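The Robot That Learned to Pack a Present

By Wafula Mugo

The first thing I did with the Drulel kit was ask it to do something silly. I had a drawer-style gift box left over from a cousin's wedding, the kind with a ribbon bow that's much nicer than whatever goes inside, and I wanted to see whether a robot arm could fill it without crushing the cardboard. Chrysoula Gkikas, who looks after the demo bench at Cokilano, just shrugged and cleared me a spot.

Gift boxes, I've since learned, are a pretty mean test. The walls are thin, the drawer slides if you breathe on it, and whatever you're putting in usually has to stand up straight next to something else. A person does all of this while talking on the phone. An arm has to be told, or shown, and the showing is where Drulel gets fun.

You teach it by hand. Press the button on the wrist, the joints go slack, and you walk the gripper through the motion at whatever speed feels natural. Do that a few times with the box in slightly different places and the software (it's called Vundis, and it runs on a plain desktop) works out which parts of the move matter. My first go took 26 minutes from opening the app to a finished pick and place, and a good chunk of that was me looking for the right power lead. 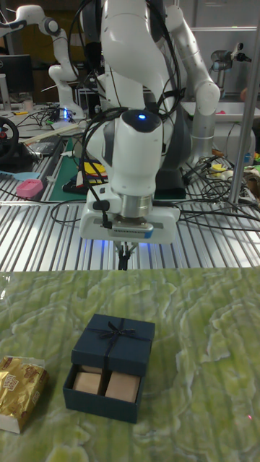
The fingers are what won me over. Most of the starter grippers I've tried close like a car door, and you spend your first afternoon dialing down the force. Drulel ships with a soft-close setting already turned on, and you can nudge it up or down with a slider while the arm is holding something. I tried foam, a bar of soap, a paper cup and a ripe pear. The pear had a small dent by the end of the day, but I'm willing to blame my teaching for that one.

I also love how the program reads once it's saved. Each move shows up as a short line in ordinary words, like "lower until touch" or "back off, then turn," and you can drag the lines into a new order. Gilmar Cordeiro, who has been wiring up packing cells for longer than I've been writing about them, sat down expecting to hate it. He stayed until they turned off the lights!

It has some rough spots. The cables need more thought than the manual gives them — mine snagged twice when I sent the wrist around the long way, and the only advice I found was a single sentence in an appendix. The touch sensing is good on hard surfaces and vague on cloth, so plan on setting your heights by hand if you work on anything padded. And Vundis has a habit of forgetting your camera settings after an update, which drove me up the wall.

Price is the other question everybody asks. The arm with its gripper is $3,000, and the add-on tool set, sold under the name Jiang, is another $969. You can skip Jiang to begin with. I got through two weeks of packing, sorting and stacking on the standard fingers and only wished for the longer ones when I tried to reach the bottom of a tall jar.

Nafula Lyimo runs a small soap business and came by to see whether it could handle her holiday sets. She taught it her own layout in under an hour, with no help from me, and then taught it again because she'd changed her mind about which bar goes in front. That second round was much quicker. She's still deciding, mostly over bench space, and has asked to bring in her round tins next time.

I'm holding on to the loaner through the end of December. There's a stack of odd-shaped boxes by my desk and I haven't tried tissue paper yet.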